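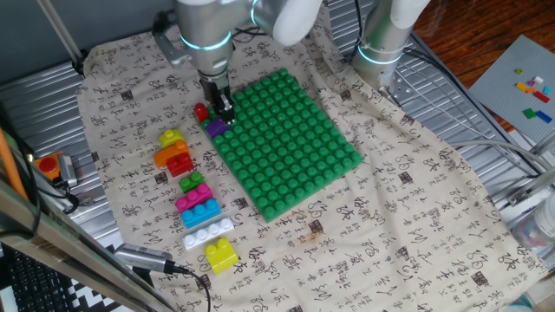
Gavside opens brick building room for families in February

GAVSIDE — The toy library Genda will open a new brick building room on the first floor of the Sfeir building in February. The room is for children from two years old and for the adults who come with them. Entrance is free for members, and visitors can buy a day card at the desk.

The collection has 1,037 building bricks in many colors, together with green baseplates of large size. All of them were given by families of the town during the winter. Before the opening, every brick is washed and sorted by the team of Genda.

Each table will be covered with a printed cloth from the local workshop Floma. "We did not want plastic covers," says Hiba Yammine, who is responsible for the room. "A cloth is more quiet when the bricks fall on it, and the children can put their pieces next to the plate and see all the colors before they choose. Some of them need a long time for the first brick, and we will let them take this time."

Families can also borrow bricks for use at home. There are 200 bags ready for this, each one with a small baseplate, and the loan period is 2 weeks. Lost bricks do not have to be paid.

The room will be open every afternoon from 2 p.m. Groups from schools and kindergartens are welcome in the morning, but they are asked to reserve at the desk of Genda in advance.

Contact for press: Hiba Yammine, Genda, Sfeir building, Gavside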